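Search reviews Go
Popular searches: desk lamp, standing desk, file box

Homier Clolmont Writing Table: Six Months In

Tue 31 August
By Hongmei Dai

I bought the Clolmont table from Homier to replace a desk that wobbled every time I typed. It cost $232 with delivery. I have used it nearly every day for six months, for paperwork and for cutting fabric, and I have a fair idea now of what it does well.

It came in one box. The legs bolt to a steel bar under the top, and the wrench in the bag was too short to get a good turn on the back bolts. I used my own and finished in 59 minutes. The printed steps leave out the washers on page two, so keep them to one side until the legs are on.

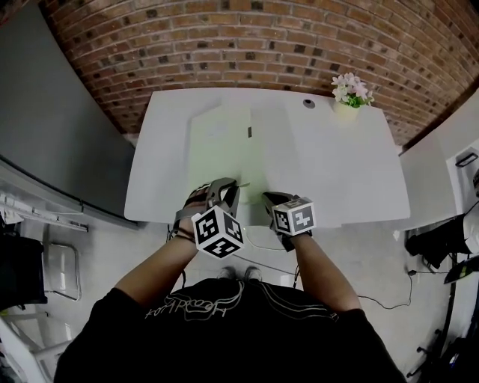
Does it shake when you lean on it?
Very little, once the bolts have been tightened a second time after a week or so. Mine had a slight sway from front to back at first, and it went away when I did this.

The finish is the part I was most worried about. A white top shows pencil marks, tea rings and blue dye from new denim. Pencil comes off with a damp cloth. Tea needs dish soap if it has sat overnight. The dye left a faint patch near the back that I have not been able to get out, and baking soda only dulled the shine there. I would put a mat down before working with dark cloth.

Height is fixed. I am five foot four and the table is a little high for typing, so I raised my chair and put a box under my feet. For standing work it is too low, and my back gets sore after half an hour of cutting. The Sirwood table I tried in the store had adjustable feet, but its top was narrower and the drawer stuck.
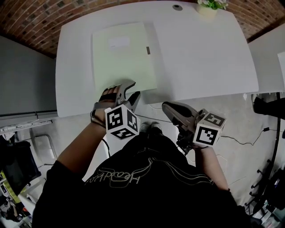 Jinlong Fu wrote in to say that his came with one leg bolt stripped, and that Homier mailed a new one in six days without asking for the old part. He also said the felt pads under the feet came off in the first month, and that he glued them back on with wood glue. Mine are still on, but they have started to slide to one side.

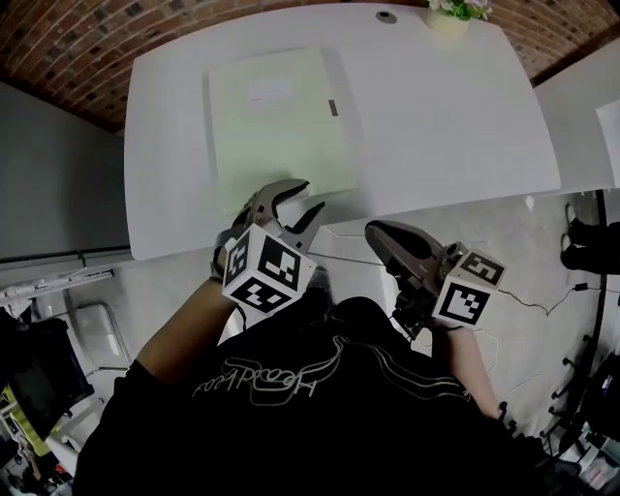

Storage is where I would take off a point. There is no drawer and no shelf, and the clip-on tray that Homier sells for it costs another $59 and hangs low enough to hit my knees. I sent mine back. Papers end up on the top, and a pale green folder lying on a white table is easy enough to find, but three or four of them in a stack slide when I pull out the bottom one. I now use a small file box on the floor and keep the top for whatever I am doing that day.

I would buy it again at this price for writing and light craft work. For typing all day I would look for something lower.

Rating: 4 out of 5

Recent reviews
Su Clamp Lamp, Second Version
Sirwood Two-Drawer Desk
Felt Pads Compared, by Sihan Liao
Folding Step Stools for Small Kitchens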